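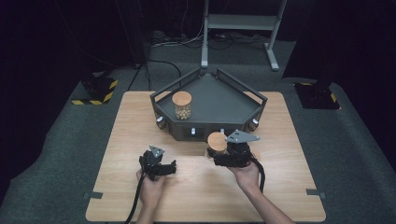
Glass jar with cork lid, in a dark gray tray on the reading table.

Tables and Trays: The Candville Study Room

The Candville Study Room holds the household storage collection given by the Cuesta family and opened to the public in February. The collection runs to 3,596 items, most of them kitchen containers in daily use before they came to us. Visitors may handle 138 of these at the table, by appointment with the Collections Office. Dry goods such as beans and peas are kept in the jars while they are out, so that each piece can be studied at its working weight. Trays with a raised rail are used for all glass, and jars are returned to the tray before the next piece is brought forward.

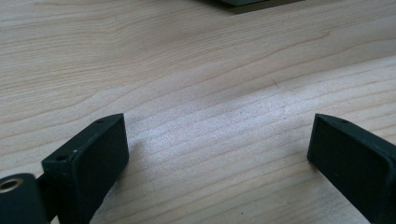 The tables in the Study Room were supplied by Grolley and are shared among all reading groups. A pale top was requested by the conservation staff - small chips and loose fibers are easily found against it. The long grain lines remain plain to see, even where light from overhead catches the surface and turns it slightly silver. Tables are wiped with a dry cloth between appointments, and no wax or polish is applied. Visitors are asked to keep pens, drinks and bags on the side shelves.

Appointments last 30 minutes and may be extended on request. Groups should write in advance, listing the catalog numbers they wish to see.

Contact: Macarena Sarmiento, Collections Office | © Candville Study Room | Back to top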